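**Equipment planning for the next budget year**

15 June 2025

Many of you asked me what we plan to buy after the summer, and why the list looks different from the one I sent in February. I will try to explain it in order, with the money first.

The total for equipment is the same as before. We had two large items on the old list: a fixed arm with its table and safety fence, and a set of hand-held grippers for collecting laundry data in homes. The arm is now moved to the following year. The grippers stay, and we want to buy more of them.

The reason is simple. The offer from Rallis for the arm is good, but the arm needs a room, and the room in Havilden will not be ready. If we buy it now, we pay for storage and the warranty runs while the arm is in its box. The hand-held units need only a bed, some clothes and a person with patience.

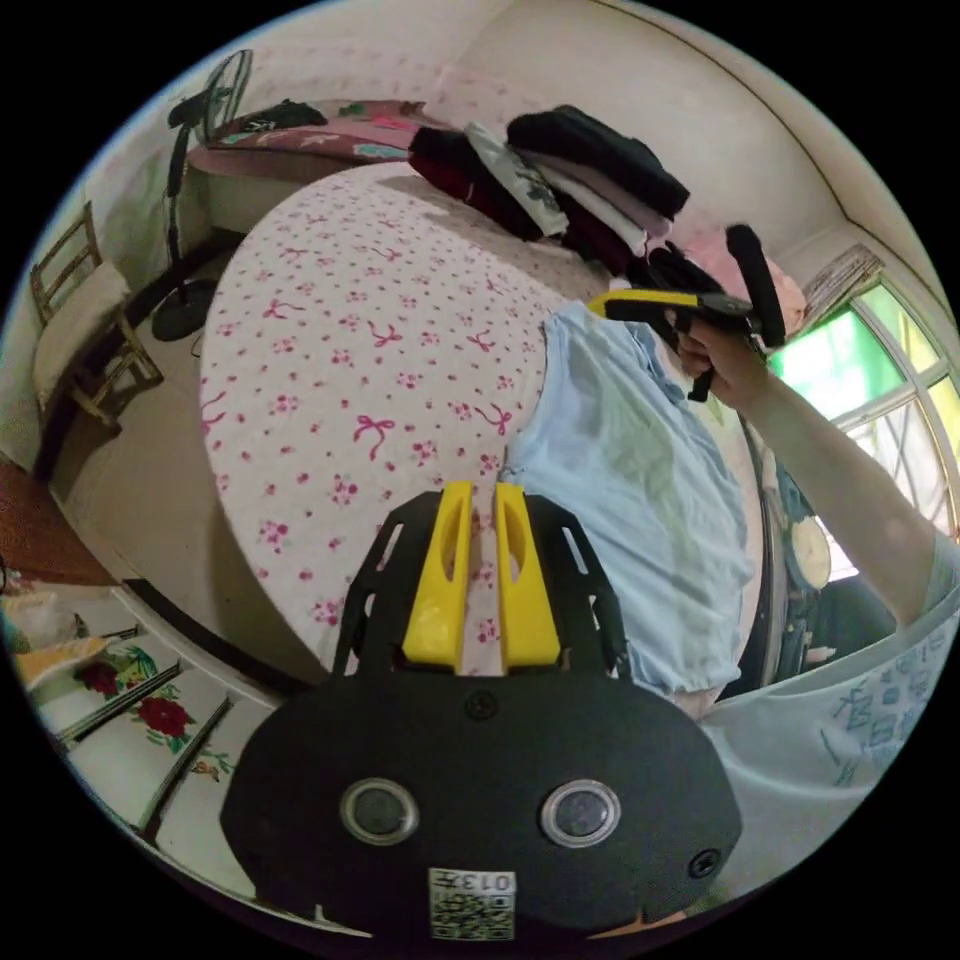

## What one pair costs us

We always count grippers in pairs, as most folding work needs two hands. The price from Zovelon is 1043 euros for one pair, with the sensors mounted and calibrated. In the first draft I used 800 euros, but this was the price without calibration, and we lost much time when we tried to do that step ourselves. I prefer to pay for it.

The plan is now seven pairs. Five will go out to homes and two will stay in the office as spares. I know that some of you find two spare pairs too many. Please remember the spring, when one broken finger mount stopped a whole site until the part came. A spare pair is cheaper than a week of waiting.

We should also budget for the small things, which I forgot last time:

- extra fingers, as the yellow ones are a wearing part
- printed labels, so that each unit keeps its own number through repair
- carrying cases, one for each pair
- screws in the correct size — please do not borrow them from the office chairs

## How many sessions we can pay for

With the equipment fixed, the rest of the money goes to sessions. Henrik Kramer has made the calculation and he comes to 41 home sessions before the end of the budget year. He counts travel, the payment to the household and the time for checking the recordings afterward.

I would like that we use these sessions mostly for T-shirts and other soft, light pieces. A T-shirt can be held at the collar with one gripper and at a lower point with the other, and the cloth between them twists very easily. 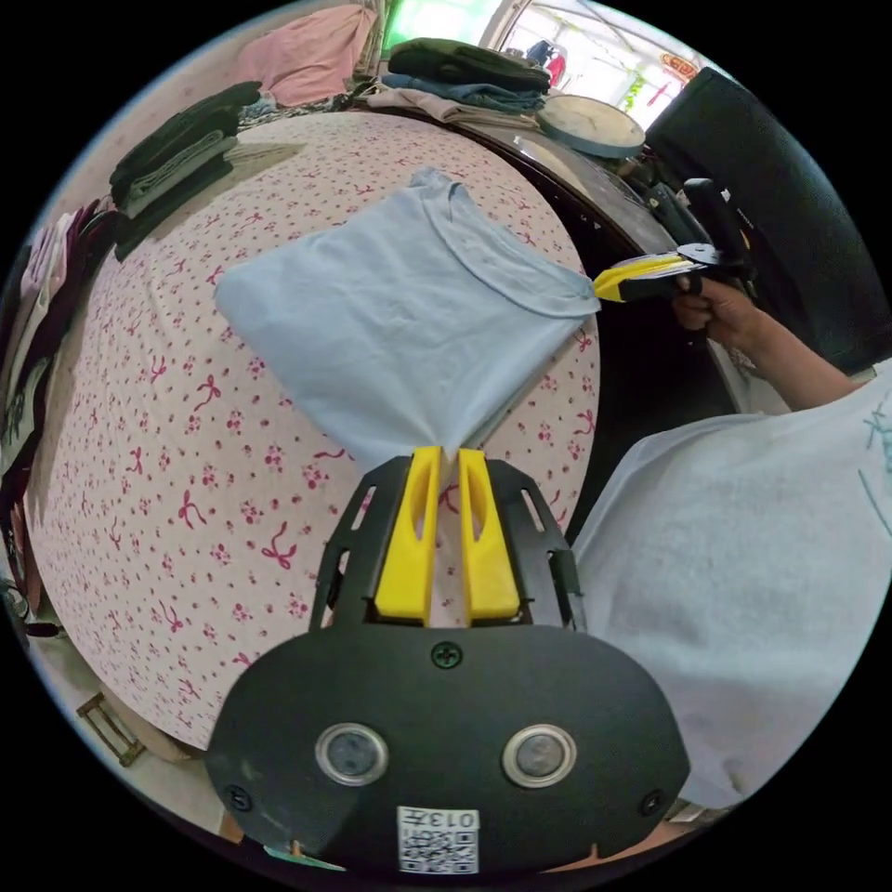
Trousers and towels can come later, when we know how much time one session really takes in a home where the bed already has other clothes on it. We had hoped to include bed sheets also, but Henrik thinks they need two operators, and this would change the budget too much.

One question is still open. Flanurico offers a rental contract for the same type of gripper, with exchange of broken units included. For a short project it would be cheaper than buying. For us I am not sure, and I have asked for a second offer with a longer period. If you have worked with rented equipment before, please write to me what was good and what was not — also small problems are useful to know.

The order for the first pairs will be sent when the second offer has arrived and we have compared the two. Until then, please keep the old units in use and report each damage on the shared sheet with the number from the label.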